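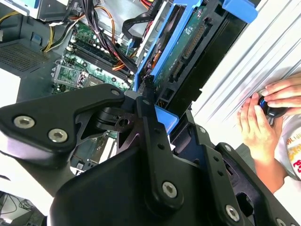

February, evening. The Torres tower, processor out

Started a little after six. Side panel off, tower laid flat on the bench with the open side up. It is the desktop from the Torres office, the one that runs the stock program, Cullia, and has been shutting itself down since before Christmas. No error, no blue screen, no entry in the event log apart from the one saying that the previous shutdown was unexpected. I have had it here twice already on the strength of the power supply and sent it back once with a new mains lead, which in hindsight was a guess.

State of knowledge before opening it tonight: it survives an hour of word processing. It does not survive the month-end report. Under the stress program it reached 83 degrees and went off. A cold start straight afterwards brings it up normally, but it goes again sooner. All of that points to heat, and I should have run the stress program on the first visit.

Order of work

Mains lead out, power button held down for a few seconds, wrist strap on and clipped to bare metal on the chassis. Cooler fan plug off the board first, then the cooler screws in diagonal order, a half turn each until they were all loose. The cooler did not want to come. Twisted it gently left and right for a minute or so before it let go. Pulling straight up on one that is stuck is how processors get torn out of sockets, although with the retention frame on this board it would be difficult.

The old compound had gone to a grey crust, dry at the middle and almost absent along one side. I scraped a little on to a piece of card and it came off as powder. One corner of the cooler base had no mark on it at all, so it has probably never made full contact. Whether that dates from the factory or from whoever was last in there I can't say. The label on the case has been signed by somebody but the ink has faded.

Lever released, frame up, processor lifted out by its edges and put in the anti-static tray with the lid on. Frame back down over the empty socket to keep my sleeve out of it. Looked over the contacts with the torch held low and from several sides. No bent ones that I could find, and no compound in there either. I had been prepared for both.

The cables

The harness is the part of this case I like least. The power leads run over the top of the board and some come down through the middle of it, so that whatever you want to reach has orange and black across it. The yellow and black group at the drive cage end is stiff enough to spring back when moved. I did not unplug the main connector, as the latch on these gets brittle and I have no spare, and working round it added perhaps a quarter of an hour.

It may also be part of the fault. The bundle sits where air ought to pass between the front of the case and the cooler. I found a bit of loom with a flattened side and a dust shadow next to it, which suggests it has been lying against the cooler shroud. Note for reassembly: tie it back towards the cage, and leave slack at the main connector.

The flat black ribbon stays where it is. I traced it as far as I could without moving anything and saw no reason to disturb it.

Dust

Less than I expected on the board. More than I expected in the fins of the cooler, where it had formed a felt against the fan side. It came away in one strip with tweezers. The mesh grille had fluff behind it, mostly along the lower edge as the machine stands in use. Soft brush from the inside, vacuum nozzle held on the outside, never touching. Held the fan blades still with a finger while doing the cooler.

The Torres office has carpet and the tower stands on it. I have mentioned this. I will mention it again on the job sheet, in writing, with a line suggesting a shelf or even a pair of bricks.

The drive

Left in its blue caddy. I had meant to take it out before anything else, as I normally do, and put it on the shelf out of harm's way. But the caddy catches are plastic and old, and the blue ones in this family of cases have a habit of snapping at the root when squeezed cold. I pressed one just enough to feel whether it would give, decided it would, and then let go of it again. There is nothing wrong with the drive. Its health figures were clean when I read them last week, and I took a full copy of it at the same time, before the stress test.

The copy is on the shelf in a labelled bag. Checked that it opens and that the Cullia data folder is in it. The folder is bigger than the person at the office believed, because the program keeps every report it has ever printed. Not my problem, though I wrote it down.

One small thing. The data lead had a kink close to the plug. I straightened it by hand and it will do, but I have put a new one in the parts tray in case it shows errors later. If it is changed it should be changed with the machine off and the caddy in place. There is room for fingers if the power leads are tied back first.

Tea, and a telephone call

Stopped at half past seven. Ulla Magnusson rang about the machine, or rather about when it would be back. She needs it for the stock count and has been doing the entries by hand in the meantime. I told her the day after tomorrow if the overnight run is clean. She asked if she should be buying a new one. I said that depended on the supplier of Cullia, who has never put in writing which versions of Windows the program will run on, and that I would not spend anything until they had. She is going to ring them. She also asked if the tower could be made quieter. It will be, if the fan no longer has to run flat out all day, and I said so.

She confirmed something useful: the shutdowns began after the desks were moved round. The tower went from the open end of the room to the alcove by the radiator. I had assumed it had always been in the alcove. So it was marginal for years and the alcove finished it off.

Cleaning and new compound

Back to it just before eight. Card scraper first for the crust, then isopropyl on lint-free cloth, a fresh piece for each pass, until the cloth came away clean. Same for the cooler base. The base has fine machining rings which hold the old stuff, and these took longer than the processor did.

Sighted along the base with a steel rule on edge against the window blind. Flat as far as I can judge. So the unmarked corner was a matter of seating or of uneven screws, and one of the springs did feel weaker than the others when I compressed them between finger and thumb. I have no proper way of measuring that. I swapped its position with the one diagonally opposite so that, if the contact patch is wrong again, I will know whether the fault follows the spring.

Processor back in, notches lined up, lowered without sliding. Frame down, lever home. It takes more force than feels right, as they all do. A small amount of Troso in the centre. I prefer the Pondard compound, which spreads at a lower pressure, but the tube has been open since last year and had separated at the nozzle. Threw it away. Added it to the order list.

Cooler on, screws in diagonal order again, half turns. Then I took it all off again to look at the print. Good coverage to three corners and thin but complete at the fourth. Cleaned, reapplied, refitted. This wastes compound and I would do it every time on a machine with this history.

Memory

Both modules had come out earlier, while the board was being brushed. Contacts wiped with isopropyl and left to dry. There are 2 of them and they went back in the slots they came from; the manual for the board is vague about which pair to use and the old arrangement worked. The slots themselves got a few puffs from the hand blower. I don't use canned air on slots after the time it spat.

Supply

Rated at 300 watts, which is enough for what is in there. I had blamed it twice, so it was only fair to measure it. Probed at a spare drive plug with the machine idling and then under load. Both rails steady and inside tolerance, with no droop worth recording when the processor load came on. Its fan turns freely and does not grumble. Struck off the list of suspects, where I had put it first.

First start, twenty to ten

Powered up with the side panel off. One beep, memory seen in full, drive seen, clock wrong. The clock cell is evidently near its end. Fitted a new one from the drawer with the mains lead out, set the time, restarted.

Let it idle for a while with the lid off and then with it on. Then the stress program. It climbed quickly at first and flattened out well short of where it used to go off. The fan went up and came down again when the load stopped, which it had not been doing. Ran the month-end report from the copy of the Cullia data as a second test. It finished, and printed a large number of blank pages to a file, as I am told it always has.

Left running overnight on the stress program, logging once a minute, panel on and the machine standing upright on the floor. I have stood it with its back to the radiator to give it the same treatment as the alcove. Radiator on low.

For tomorrow

Read the log before touching anything.
Check the cable tie by the drive cage, in case it has worked along the loom.
Read the drive's error counts again and compare with last week. Change the data lead if they have moved.
Job sheet: compound, clock cell, clean, supply tested and good. Charge for one visit only, given the mains lead.
Ring Ulla after lunch.
Order compound and a few clock cells. The drawer is down to one.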